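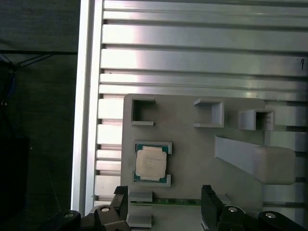

Baltazar, the short answer to your question is that the policy was cheating, and I was the last to know. We trained Nekum on wrist camera views to line up the green card before insertion, and for a good while I believed it was looking at the card. It was mostly looking at the table. The slotted aluminum behind the fixture plate gives it long straight lines and a nice hot glare near the middle of the view, and if the plate never moves, those lines tell you where everything is much better than a thin strip of circuit board held between two black fingers does. I would have done the same in its place.

Your message, so people don't have to dig:

> On the Jultgate list, Baltazar Pacheco wrote:
> I read the draft and I don't see how the full image can beat
> the cropped one by that much. The crop has the fingers, the
> card and the holder in it. What else does it need? Either the
> crop is too tight or the rest of the picture is leaking the
> answer. Did you ever move the plate between training and
> test? And did you hide the background at test time, or only
> during training? I looked for this in the draft and found a
> paragraph about lighting instead.

The paragraph about lighting is mine and I'm fond of it, but yes, fair.

We had not moved the plate between training and test. It got unbolted once when Evaristo needed the bench, and he put it back so carefully that the whole thing was useless as an experiment. So after your mail we moved it on purpose, 6 mm along the slots, told the arm about the new position so that the rough approach still came out right, and changed nothing else. Then we ran the same 44 starts we used in the draft.

Plate where it was in training:
full image, 2 failures
cropped image, 6 failures

Plate moved:
full image, 31 failures
cropped image, 7 failures

The way the full-image version fails is almost charming. It arrives, lines up beautifully with a spot where the holder used to be, and pushes. It doesn't hunt or wobble. The cropped version, which I had described in the draft as "less confident," fusses around the holder for a bit and then usually gets the card in. I'm going to have to find another word for less confident.

On hiding the background at test time: Fengying did that one. She painted out everything beyond the edge of the plate with flat gray, in software, with the plate in its old position. The full-image version dropped to failing more than half the starts. We also tried a sheet of matte card over the bare aluminum, which is the same idea with scissors, and got much the same thing. Fengying would like it known that her way was faster and didn't need tape.

Two things I don't understand yet, in case anyone on the list has been here before.

First, the three square brackets at the top of the plate. They move with the plate, so they ought to be good landmarks, and a sensible policy that wanted to cheat would have cheated with those. The gradients say it barely looks at them. My guess is that the metal is so much brighter that it wins every argument. Emiliano thinks it's a matter of scale and that our first layer is too coarse for small gray things on a gray board. We have a bet on, for lunch at Cuevas, and neither of us has run the test that would settle it.

Second, the processor chip. It sits in its pocket in most of the training views and we never thought about it, as it belongs to a different task. Taking it out costs the cropped version nothing, as you'd hope. It costs the full-image version a little even with the plate in its old place, which bothers me more than the big number does. I'd rather have one cheat than a committee of them.

What changes in the draft: the main table goes, or stays with both plate positions side by side. The claim that "wider context helps precise insertion" goes for certain. I think what's left is a smaller and more useful paper about checking what your wrist camera policy is leaning on before you write the abstract. The method is just moving the plate, and I'd feel sillier about calling it a method if we hadn't got as far as a full draft without trying it.

We are also retraining with the plate shifted and turned a bit for each batch of demonstrations. It's dull work. Only a few batches are in, too few to say anything, though I've already caught myself saying things about them in the corridor. If the wide view still beats the crop after that, I'll write again and be unbearable. If it doesn't, the crop is cheaper anyway.

For those who asked off-list about the Darier baseline: it never saw the background in the first place, and its numbers stand. It didn't win before and it looks pretty good now. I've asked for it to be run with the moved plate too, so please don't quote me on that until those are back.

The updated scripts are in the usual place, under the plate_shift folder. The one called final is not the one you want.

Montserrat Espinoza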